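Call for Participants: Robot Handling Demonstration and Open Day, Clokovton
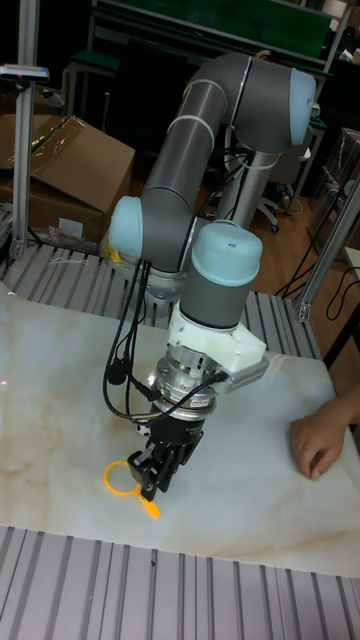 Photo: Gradow Automation Lab / Adelino Magalhães

Gradow Automation Lab is looking for 29 participants for its open day in Clokovton. Participants will guide a collaborative robot arm through short pick-and-place tasks with small household and toy objects, first under instruction and then alone. The sessions are part of the Cordeiro project, which studies how people with no robotics training teach a machine to handle things it has not been programmed for.

The open day is also open to visitors who only want to watch. Visitors do not need to apply. The rest of this notice concerns participants.

What the work involves

Each participant is booked for one session of 119 minutes, including a break. The session starts with a safety briefing and a short walk through the lab. The participant then sits or stands at the work table with an instructor and places an object on the white marble-patterned sheet. The arm is brought down over the object until the two fingers of the parallel-jaw gripper are in position, and the participant decides when to close them.

The objects are light and mostly plastic. A toy magnifying glass is a typical one: an open ring with a short handle. The point where the ring meets the handle is one possible grasp, the handle alone is another, and participants are expected to try more than one and say which they prefer. There is no correct answer. The lab records the grasp position, the approach angle and the participant's comments.

In the second half of the session the participant repeats the task without prompts. The object is moved and turned between attempts. Most people complete some 19 attempts, but there is no target and no score.

Equipment

The station uses a six-axis collaborative arm on a vertical base column, set up at a slotted aluminum table. The gripper is mounted below the wrist. The arm runs at reduced speed during all public sessions and stops on contact. Participants may rest a hand on the table beside the work area while the arm is in position, but must keep fingers away from the gripper when it closes. An emergency stop is within reach of both the participant and the instructor.

The control software, Alirard, was developed in the lab. It is operated with a handheld controller and does not require typing. Left-handed setup is available on request.

Who can apply

– You are 18 or older.
– You have not worked with industrial or collaborative robots, either in a job or as part of a degree.
– You can follow spoken instructions in English.
– You have normal or corrected vision and can use at least one hand without difficulty.

Experience with computer games or remote-controlled models is fine – please mention it on the form, as it is recorded with the results. Employees of Gradow and members of their households cannot take part.

Practical details

The open day is in December 2019. Session times will be sent with the confirmation. Participants should arrive 15 minutes early and report to the front desk. Wear closed shoes. Long necklaces, scarves and loose sleeves have to be removed or tied back before entering the lab area, and long hair must be tied up. Lockers are available.

The lab is on the ground floor and has step-free access. The table height is fixed, but a seat can be provided for the full session. There is free parking behind the building.

Participants receive a gift card and a visitor lunch. Travel costs are not covered. Participants who stop early for any reason receive the same compensation.

Data and consent

Sessions are recorded on video from a fixed position at the work table. The recordings show the arm, the objects and the participant's hands. Names are stored separately from the recordings and are deleted once compensation has been issued. A consent form is sent in advance and signed on arrival. You may withdraw your data up to 2 weeks after the session by writing to the lab.

How to apply

Fill in the participant form on the Cordeiro project page or ask for a paper copy at the front desk. State your preferred time, morning or afternoon, and whether you need any adjustments. Places are given in order of application. Once all places are filled, further applicants go on a waiting list and are contacted if someone cancels.

Questions about the sessions should be addressed to Adelino Magalhães, demonstration coordinator. School and company groups that want to visit should use the group booking form instead – group visits are guided separately and do not include time at the controller.

This website uses cookies to remember your settings and measure traffic. By continuing to browse you agree to our use of cookies. Accept | Cookie settings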